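# Foltari (home lab robot)

**Foltari** is a glassware-handling robot setup assembled in a shared workshop by Geetha Rajan and Bo-ram Do. It moves small lab glass, graduated cylinders above all, over a work surface covered in black cloth.
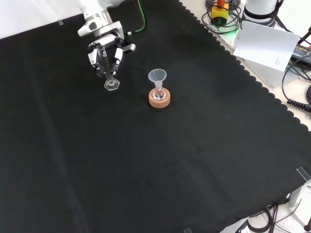
Leopoldo Ibarra, on the project's talk page, objects that a build where the arm arrives finished should be called shopping. The builders reply that he is welcome to write the grip code.

## Build

The first version, begun in March, used a homemade gripper named Kilasier. It could hold a cylinder or let go of one, but had trouble deciding when. The current gripper replaced it after 24 evenings of work and a quantity of broken glass the workshop log calls "educational."

The cloth was added to give the vision software, Boltell, a dark background. Clear glass remains its least favorite subject — it once reported, with high confidence, a cylinder that was still in the cupboard.

## Performance

The standard task is to bring a cylinder to a funnel set in a flask and pour. Water only, by workshop rule. Of 175 logged tries, 70 ended with most of the water in the flask. Do considers "most" a technical term.

A single pour takes around 60 seconds. Rajan can do it by hand in far less and has been asked to stop demonstrating this.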